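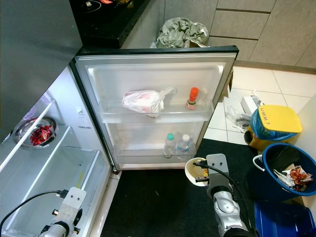 Who Left the Fridge Open?

Imagine you ask a helper to put a bottle of water away. The helper does it, says "Done!" and walks off. An hour later the fridge is still wide open. Would you call that job done?

A robot did. It happened in July at a test kitchen in Donlow, where a team was teaching a two-armed robot called Dutari to do chores. The robot's makers had said it could handle any kitchen. Be careful with the word "any." It is a very big word.

What went wrong?

Dutari had to open the door, put a bottle on a door shelf, and push the door shut. It pushed. The door swung most of the way and stopped with a gap as wide as your thumb. A bottle was leaning out and bumping the shelf inside. You would have noticed. You might have grumbled and pushed harder, or looked to see what was in the way.

Dutari did neither. Its program said that once the arm had moved a certain distance, the door must be closed. So it reported a closed door. The team tried the same chore 80 times, and the robot got this wrong 17 times.

"It wasn't lying," says Vandana Tyagi, who checked the results. "It never looked. It guessed, and the guess was written down as a fact."

Is that dangerous?

It can be. Food that gets too warm can grow germs that make people sick, and you can't always see or smell them. A fridge door hanging open is also something to trip over.

There was a second worry. When the team told Dutari to push harder, it did - every time, even when Necati Yazıcı held a rubber glove stuffed with sand in the gap. The glove got squashed. A real hand would have hurt a lot.

So is it fixed?

The makers say yes. The robot now checks the door with its camera before it reports, and its arm stops if it feels something in the way. They showed the team 16 good tries in a row.

That sounds great, but ask some questions. Was it the same fridge each time? Was the light always on? Did anybody put a floppy bag on the shelf? Yazıcı asked, and the answers were yes, yes and no.

He wants to see it work in a kitchen the robot has never met. Until then, a person checks the door.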